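Bench Automation Forum > Grippers and End Effectors
Thread: Sonditz vs Andard fingers for box handling

fixture_bart
Posted 2024-09-09
We have two arms on one table and I need to pick a finger set for both. The choices are the Sonditz long tapered fingers and the Andard short ones with rubber pads. The job is retail phone boxes: steady the box with one arm, work on the phone with the other. The long set is on now. I set the grip force to 50 percent on both sides and left it there.

Wrist camera view with the fingers closed over the box: 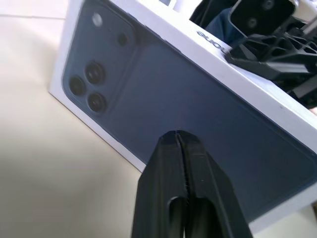 Wrist view, fingers closed, second gripper at the white side of the box

My main complaint is how much of the view the fingers take up. With the short set I get more of the box but I lose reach. Has anyone run both?
- Bartosz Zieliński

mill_and_lathe
I ran the Andard pads for 2000 cycles on cartons. They hold well on flat cardboard and leave no marks. I would not use them to get a phone out of a tight tray, though. The pad is too thick to go down the side.

torquenut
Disagree on the pads. Ours started to peel at 614 cycles and we had to glue them back on. Maybe a bad batch. I went back to bare tapered fingers in December and had no reason to switch again.

Also, I don't think the blocked view matters. Your wrist camera only needs to see the fingertips and whatever is next to them. Use the overhead camera for finding the box.

fixture_bart
The overhead camera is fine for the box. Its trouble is depth near the fingertips, where the two grippers get close together. That is why I want the wrist view.

Same table from the head camera, right arm on the phone, left gripper open beside the box: 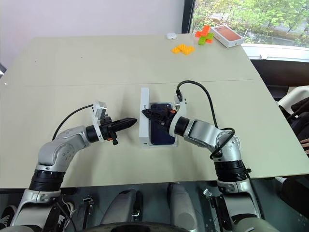 Head camera, both arms at the open box

mill_and_lathe
Check your cable on the right arm. That is a big loop, and it wraps the elbow. I had one like that catch on a joint and pull the connector out of the camera. Shorter cable, one clip at the wrist, one past the elbow.

Kalo22
I'd look at the controller before buying fingers. We compared a Kalinowski and a Busach on the same pair of arms. The Busach held both arms in sync better when they touched the same part. With the Kalinowski one side kept pushing against the other and the box would creep. Changing fingers did nothing for that.

torquenut
The Kalinowski does fine if you turn the stiffness down on the holding arm. The default is way too stiff for two arms on one part. You don't need a new controller for that.

Kalo22
We did turn it down. Then it sagged when the arm was stretched out. It was a trade either way.

fixture_bart
I'm on the Kalinowski. I do see some creep, so I'll try lower stiffness on the left arm only and keep the right where it is. Plan is 200 runs with the long fingers, then swap to the short ones and repeat with the same box positions. I'll clip the cable first.

mill_and_lathe
Log the grip width at contact on each run if your gripper reports it. It showed me pad wear well before I could see it.

torquenut
And don't change the stiffness and the fingers on the same day or you won't know which one did it.

fixture_bart
OK. Stiffness first, fingers after. I'll post the numbers in this thread.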